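1/ Finally sorting the kids' toy shelf this month. It has been on the list since we moved into the Momley Street place and the boxes just kept moving from one corner to another. Posting as I go so I finish it.

2/ The shelf is a Sidix, the low one with the open cubes. It cost 399 and I complained about it at the time. No complaints now. It has held a full set of encyclopedias, a fish tank and a lot of climbing.

3/ Everything came off first. I wiped the cubes down with plain dish soap and water. There was a sticker on the back panel that I gave up on. It can stay.

4/ Puzzles went fast. Ten minutes for the lot. I do not count pieces anymore. If the picture on the box looks right when it's built, it goes back in the box. The 332-piece train one has a hole in the engine and has had it for two years.

5/ The cars and the animals share a bin now. I used to keep them apart and the kids mixed them by dinner every time.

6/ Then the alphabet blocks. These are the ones I was dreading. We have two sets, one from the Dela Peña store that closed and one that came secondhand in a pillowcase. Same size more or less, different colors, and both sets have lost letters.

7/ Somebody asked why I don't just throw out the older set. Some of the paint is worn, but they're wood, they stack fine, and the youngest still carries one to bed. So they stay.

8/ I've been doing the blocks outside on the patio in small batches. The slab is rough and stained, but the light is better out there and I can see chips and splinters. Anything with a sharp corner gets a quick rub with fine sandpaper.

9/ How I clean them, for the two people who asked: damp cloth, one side at a time, then a dry cloth. Don't soak them. I soaked 5 of them once and the paint came up in bubbles. Vinegar is okay if it's mostly water – but test one first.

10/ Part of a batch on the slab. Greens, a blue, and the dark brown one with the white I, which is lying sideways. The lime one is an N.

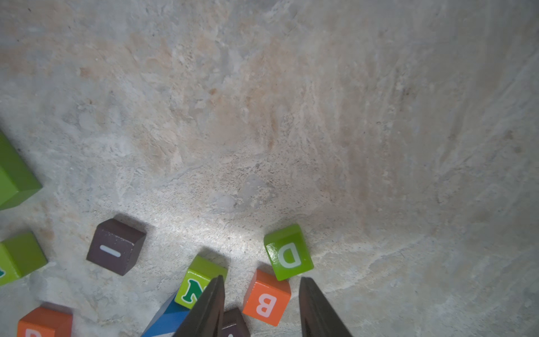
11/ Storage. I bought two Cisidum bins with lids and sent the lids to the garage. With a lid on, the blocks don't get played with. The bins slide into the bottom cubes with a little room on each side.

12/ Still missing an E from the secondhand set. If it's under the couch I'll find it when I do the living room in July.

13/ Next up is the dress-up trunk. I'm starting that after lunch and the broken wings are going in the trash.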